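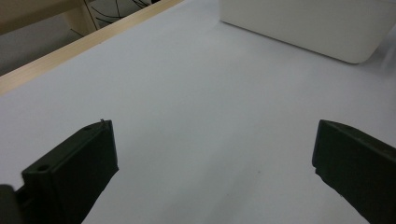

Photo: Ysaline Maillard

Bhupendra Shukla
6/20/23
Last updated: 9:14 a.m.
3 min read

Notes on white tabletops, matte finish, for anyone fitting out a shared workroom. I look after the benches at Kistmont and have spent too much time on this. Thread.

1/ Matte white shows smudges. So does gloss white, but on gloss you see the reflection of the ceiling lights first and the smudges second. On matte you get faint gray patches that come and go with the angle you stand at. Under even light they read as shading.

2/ Check before you clean. Put your eye near table height and look along the surface. If a patch stays put when you move your head, it's a mark. If it moves, it's light. I have scrubbed shadows more than once.

3/ For skin grease: warm water, one drop of dish soap, microfiber cloth wrung out until it stops dripping. Wipe in straight lines, full width. Then a second cloth with plain water, same lines. Then dry.

4/ The second cloth matters more than the first. Soap film on matte white is what most people are calling "the stain that won't come out."

5/ No melamine sponges. They work by abrasion. You will get a clean spot that is also a slightly shinier spot, and it stays shiny.

6/ Alcohol wipes are fine for marker. Spot use only, and rinse after. Test under the back corner if you don't know what the top is coated with. We didn't, and the supplier (Guillot) took until September to answer.

7/ Wood edge strips: treat as a separate item. A light strip picks up dirt at the seam where it meets the white. Dry soft brush along the seam, then a barely damp cloth on the wood itself. Never let water sit in the joint.

8/ Containers. A white box on a white top is easy to lose track of at a glance and easy to clip with an elbow. We keep ours toward a back corner. Lucienne Roussel wanted colored bins. I priced them at 271 for the room and we left it there.

9/ Lift the box when you clean. Don't slide it. Grit under a box does more damage in one push than a month of normal work.

10/ Cables. Thin black ones on a gray floor, next to a table leg, will tangle. I've tried hook-and-loop ties, a Pakex tray, and a length of split sleeve. The sleeve lasted longest. The tray was good until someone needed to add one more cable.

11/ Whatever you use, leave slack at the leg. If the table moves an inch for mopping, the connector should not be what stops it.

12/ Cost, since Thibault Fleury asked: cloths, brush, sleeve and ties came to 60 for the room. Replacement top quoted at 484, not including the strip. I would like to not order one.

13/ Schedule: dry wipe at the end of each day, soap and rinse once a week, seam brushing once a month. More often than that on the seam and you start lifting the finish on the wood.

14/ Correction to 5: Ginette Fleury points out that a melamine sponge is acceptable on the underside, where nobody looks. Agreed. I have never cleaned the underside.

15/ Still open: whether a felt pad under the container is worth it. Felt holds grit too. Testing one on the table nearest the door and will add to this when I have a result.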